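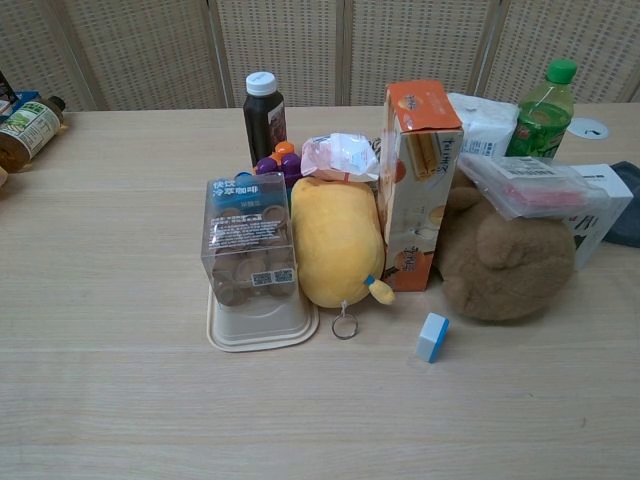

*Snacks, drinks and soft toys, middle of the table. Wafer box upright, yellow plush wearing a wrapper.*

December 10, 2025. Table inventory for the Plakora parcels, second attempt. The first attempt was in September and consisted of a carrier bag.

Everything that might go into a parcel has been put out on the pale table by the folding screens. I had hoped that seeing it all together would suggest a system. It suggested a jumble sale. Still, a few decisions got made.

The cold brew coffee (快饮冷萃咖啡 on the lid, in case anyone is reordering) stays in its clear plastic box. Arach want nothing decanted and I'm not going to argue over coffee. It can go at the bottom of the parcel, flat. The wafer rolls go in upright along one side. They say "Twins" near the top, so at least we know which way up.

Drinks are the problem. The parcel limit is 620 g all in, and a bottle of green tea plus anything else with liquid in it eats most of that before we've reached the toys. Proposal: one drink per parcel, and the tall dark bottle with the white cap goes in none of them. I don't know who put it forward. It has the look of something taken by the spoonful.

Soft toys weigh next to nothing and take up all the room. The yellow one squashes to fit the 200 mm carton if you sit on the lid, but I'd prefer a method we can write down. The one with the keyring needs the ring tucked underneath or it'll scratch the wafer box.
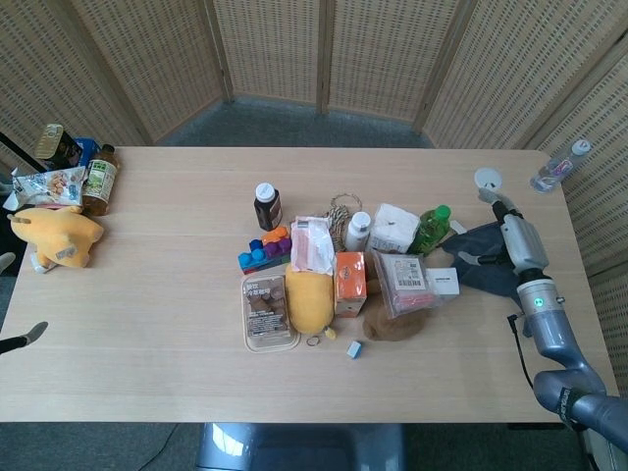
*Whole table, wider view. Bottle of tea and crinkly snack bag at the left end, rope behind the supplement bottle, dark grey cloth on the right.*

Rough piles, for whoever does the packing list:

- Eat: wafers, coffee, the bag with the round brown snacks on it
- Drink: brown bottle of tea, green bottle
- Cuddle: yellow plush, other yellow plush, brown fuzzy one
- Wipe: tissues
- No idea: beige rope with metal rings, loose metal ring, tiny light blue cube

The last pile is growing faster than the others. Ung asked for "a little surprise" in each parcel, and I suppose a length of rope would be one.

Mesimlow can take 16 parcels on the first run. Lead time on cartons is 14 days, so the order has to go in before the list is perfect. I've pencilled in the 200 mm size.

Still to do:

- weigh the wafers with and without the box
- ask Arach if plush counts as padding (I say it does)
- find out what the supplement bottle is for, and who wants it back
- rope: decide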